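February 22, 2025

I slept badly and woke up before the alarm. Made coffee, too strong, and wrote two pages of the course notes before I washed. I want to write here every day of the practice weeks, in English, so my English grows together with my hands. Yesterday I was lazy and wrote nothing.

The subject is still the same: how to put a processor in its place without hurting it. In the shop at Nerwood, where I worked before, I saw a person press the chip down with the thumb because it did not want to go in. It cost 286 euros, and he had to explain it to the boss. I think of this each time I take one in my fingers. You hold it by the edges, you look for the corner that must match, you lower it flat and then you take the hand away. It should go in by its own weight. If it does not, you lift it again and look. You never push.

It sounds like nothing when I write it. But my hands get impatient after some time, and I notice they want to finish before my eyes have finished.

What I like in the practice board is that it is so simple. It is grey plastic, printed, and for the processor there are only two raised corners, one opposite the other. The other sides are open. So the seat helps you but it does not do the work for you. On a real motherboard there is a frame and a lever and so many small things around that I get nervous. On the grey board I can think about only one movement. The chip has a dark green edge and the metal on top is pale, a little pink in some light, and I find it beautiful, although I would not say this in the class.

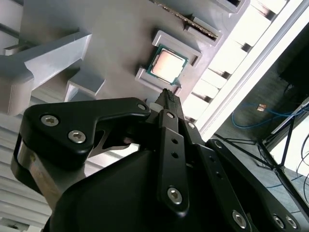
Consuelo Arango thinks I love the corners too much. She told me at lunch that a seat with two open sides teaches you bad habits, that you start to trust the corner and stop looking at the chip, and that she learned on an old board from Valtis with no help at all and was better for it. Then she said I should try it with my left hand, ten minutes every day, and after that we could talk again about what is easy.

I was a little offended, but in the afternoon I tried with the left. It was terrible. The chip turned between my fingers and I put it on top of a corner instead of inside, and I had to start again, and again. I did 10 tries and only 2 were clean. With the right hand it was 9. So she has a point, but I will wait until tomorrow before I tell her.

The memory is another thing. There the module must go down in a long narrow slot, and it wants a straight push from both ends, so everything I say to myself about not pushing is suddenly wrong. I wrote in my notes: "chip, no force; memory, even force." I hope it stays in my head. With the first one I always wait too long, as if it would fall in alone.

In the evening I cooked lentils and called my sister. She asked what I do all day and I said I put a small square on a small place and take it away again. She laughed a lot. I need to buy new soap, and to answer the letter from Brolier before they think I am not interested.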